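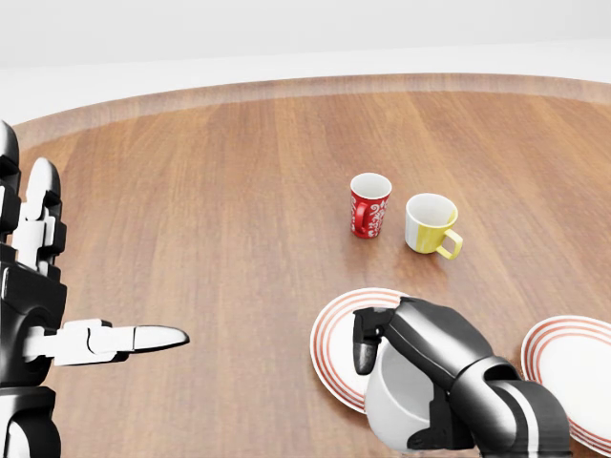 Simulated table with two mugs, two plates and the bowl in the right gripper.

Part 3: Setting up the bowl task in simulation

The hands and arms should already load without joint errors (Part 2). The work in this part is done in the simulator. Leave the motor supply switched off.

1. Table

Use the round table from the Netus asset folder. Set the top to static and replace its mesh collider with a plain cylinder. The original mesh has 1,097 faces, and on my machine the contact solver spent most of its time there. Keep the background blank until the task runs end to end.

2. Dishes

Load the red mug with the white pattern, the white-and-yellow mug, the two plates with red rings, and the white bowl. The mugs go toward the back, between the two hands. The plates go in front on the right.

Masses are set per object in dishes.yaml. The bowl is 169 grams, taken from the one on our workshop shelf. If you leave the mass field blank the importer computes it from volume, treats the bowl as solid, and the wrist sags.

Convex hull collision is fine for the plates. It is not fine for the bowl or the mugs, where it closes the opening and the fingers stop at an invisible lid. Use convex decomposition for those three.

3. Left hand

The left hand does no work in this task. Park it at the left side of the table with the one long finger extended over the wood, clear of the dishes. Lock the arm joints but leave the finger joints live, or the Cimia bridge reports a missing hand and refuses to start.

4. Right hand and grasp

Start with the bowl already in the gripper, over the nearer plate. Grasping from the tabletop is Part 4. Set finger friction before closing the grip. Close until contact is reported on both sides of the bowl, then hold position. Do not keep increasing the command, or the bowl shoots out sideways.

Run the control loop at 60 Hz. Hold the pose for 3,000 steps with no arm motion and plot the bowl height. The line should be flat after the initial settling. A slow downward slope means the friction is too low or the solver iterations are set to the default.

5. Lowering

Move straight down at constant speed and stop on first contact between bowl and plate. Open the fingers, wait for the bowl velocity to drop below the threshold, then retract upward. Retracting at an angle catches the rim.

Known problems

Plate jitters before contact: raise the contact offset in the plate file.
Arm drifts with the grip closed: gravity compensation is missing the bowl mass. Fix by Atif Rana, merged 3 June 2025.
Mug handles render but do not collide: decomposition limit too low.

Config files are in the shared workshop repository under bowl_task. Ask Kurniawati Liem for write access.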